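旧车修复基础课讲义 第六讲
后轮重新编圈(40孔,三交叉)
Nandarar 自行车工坊 2024年7月修订

上一讲把后花鼓拆开清洗并重新上了黄油,这一讲接着处理轮圈和辐条。练习用的是工坊库存的 Rimar 旅行车后轮,40孔,三交叉编法。手里是别的规格的同学,步骤照样适用,辐条长度要自己另算。

一、拆之前要记的东西

旧轮子拆散以后,很多信息就没有了。动手之前先在记录表上写清楚:

花鼓两侧法兰的直径,量孔心到孔心。
左右法兰到花鼓中心线的距离,两侧分别量。后轮右边要让出飞轮的位置,两个数一般不一样。
轮圈的有效直径。旧轮圈上的标称尺寸只作参考,以实测为准。
交叉数。沿一根辐条从花鼓往外数,它碰到几根同侧的辐条就是几交叉。
气门孔与花鼓商标的相对位置。原厂编法常把商标对准气门孔,修复件应当还原。

练习轮所用的辐条为258毫米。左右两侧计算结果相差不大,本讲统一用一种长度。正式修复时建议两侧分开算,右侧往往略短。

二、拆辐条

先放气,取下外胎、内胎和衬带,再拆飞轮。飞轮一定要在轮子还完整的时候拆,辐条拆掉以后花鼓没有着力的地方,再想拆就很费事。

条帽每个先松半圈,绕轮子一周,再松半圈,再绕一周,直到整个轮子都软下来。不要把某一处先完全松开,老的铝圈受力不匀容易变形。条帽锈死的,点一滴渗透油,放一晚再试。仍然不动就剪断辐条。剪之前确认其余辐条已经松掉,并戴护目镜。

旧辐条能不能继续用,看三处:弯头有没有磨出的槽,螺纹是否完整,杆身有没有被链条刮伤。弯头有槽的一律不用。

三、检查轮圈

空圈平放在玻璃板或台面上,看是否贴合。有轻微翘曲可以先用手校,翘得厉害的不要指望靠辐条拉回来,拉回来以后张力也不会均匀。刹车面用直尺靠一下,凹陷明显的应报废。辐条孔周围用放大镜看裂纹,裂纹多半从孔边沿圆周方向延伸。

再看孔的偏向。多数轮圈的孔交替偏左偏右,偏左的孔接左法兰,偏右的孔接右法兰。气门孔旁边那一个偏向哪边,决定第一根辐条从哪里开始。这一点记错,后面要全部重来。

四、编圈顺序

每侧法兰20根辐条,分成两组,每组10根。四组依次编入。

第一组:右法兰,辐条从外向内穿,头留在外侧,隔一个孔穿一根。第一根接气门孔旁边偏右的孔,之后每隔三个空孔接一根。条帽只拧两三圈。

第二组:左法兰,穿法相同。两侧法兰的孔并不正对,相互错开半个孔距。用一根辐条贴着右侧的孔平行伸到左边,就能看出错开的方向。第一根接在第一组第一根旁边的空孔上,不要跨过气门孔。

第三组:先按住轮圈,转动花鼓,使前两组辐条倾斜。转的方向要保证气门孔两旁的辐条略微平行,给打气留出空间。右法兰剩下的孔从内向外穿,辐条朝相反方向走,越过前两根同侧辐条的外面,再从第三根的里面穿过去,接轮圈。

第四组:左法兰,做法与第三组一致。

编完先不要上紧。看每四根是否重复同一种排列,看气门孔两边有没有交叉的辐条。有错在这一步改最省事。

五、上紧与校正

所有条帽先拧到螺纹刚好看不见,作为共同起点。然后从气门孔开始,每个拧一圈,绕满一周为一轮,辐条开始吃力后改成每轮半圈。

校正的次序是先校径向跳动,再校左右摆动,然后用对中尺看轮圈是否居中。三项互相影响,要轮流做。每次只动四分之一圈。右侧张力高于左侧是正常的,左右不必相等,但同一侧各根应当接近。手边没有张力计的,拨辐条听音高,同侧的音应当差不多。

中途至少做两次释放应力:双手各握一组平行的辐条用力捏,沿轮子捏一周,两面都做。捏过以后轮圈会跑偏一些,重新校。拧条帽时辐条会跟着扭,做法是多拧一点再退回来。

六、关于条帽和润滑

螺纹上涂少量亚麻油或专用的编圈油,条帽与轮圈接触的地方也点一滴。Gisler 扳手有几种开口,老条帽外形不统一,先试哪一个口最紧再用,口大了会把棱角磨圆。Castasis 的校正台用之前要先用标准轮检查两臂是否对中,四月那一期有一组没检查,做出来的轮子都偏向左边。

七、作业

独立完成一个后轮的编圈,左右摆动和径向跳动都控制在半毫米以内。记录表连同轮子一起交,表上要有两侧法兰的实测尺寸和辐条长度的计算过程。

思考:同一只花鼓改成四交叉,辐条长度会怎样变化?弯头处的受力方向有什么不同?下一讲先讨论这个问题,然后开始讲旧式飞轮的拆卸与清洗。请自备抹布和一只装小零件的盒子。 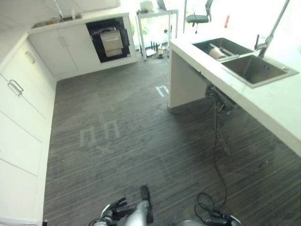
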